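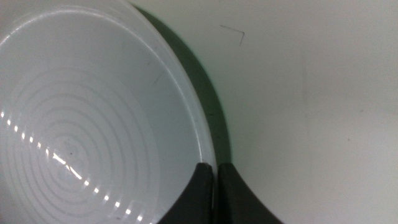

Ticket: Otdale cell, bowl pick fails at rim
Opened: 2021-03-30
Status: open, waiting on Lakatos

The arm stops with a grip-width fault on the large white bowl. It got through 28 of 31 picks on the morning run. The other three stopped at the close command with the fingers at the rim. No damage to the arm.

Tried so far:
Restarted the Osano controller. No change.
Re-zeroed the gripper. Width reads 0 closed, as it should.
Lowered close force from 30 to 8. Fault still comes up, and now the bowl slips on lift. Put it back to 30.
Swapped the wrist camera cable. No change.

The ceiling lights reflect off the molded rings inside the bowl as a row of bright dashes. The Estano rim finder may be taking those for an edge. The shadow outside the rim is dark too, and we had trouble with shadows on the gray trays in February.

Next: run the same bowl with the overhead row off and log the rim fit for each pick. Lakatos to send the older rim finder build so we can compare. Until then the cell runs at reduced speed with the guard door shut.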